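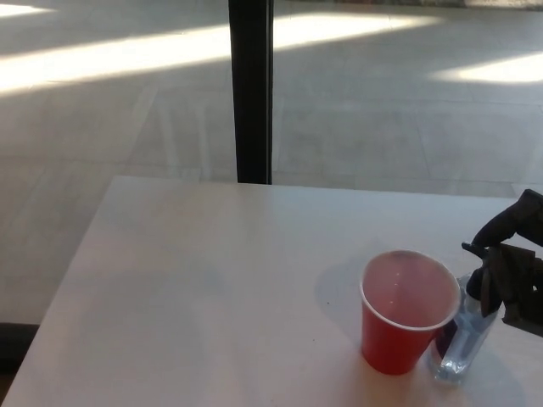 A red cup on a white table.

Party drinks: your questions

Do I need a signature punch?
No. Guests drink what they like, and a fancy name on a card won't change that. Put out water, one juice and one soda.

The Ondilmont calculator told me to buy 741 drinks. Is that right?
I doubt it. Those calculators assume everyone drinks all night. For 18 people over three hours, I plan on 5 drinks each and have always carried some home.

Are "party packs" a better deal?
Sometimes. Check the price per cup before you believe the sticker – I've seen the big pack cost more.

Does frozen fruit really keep punch cold without watering it down?
It helps a little. Frozen fruit holds water too, so expect some thinning. Chill the punch overnight first.

Will fruit punch stain my tablecloth?
Assume it will. I don't trust any spray that says otherwise. Blot, rinse cold, then wash.

Can I make it the day before?
Yes, but leave out anything fizzy until guests arrive.

Who writes these answers?
Iman Tahiri. Drink makers don't pay me. Updated 2018-07-19.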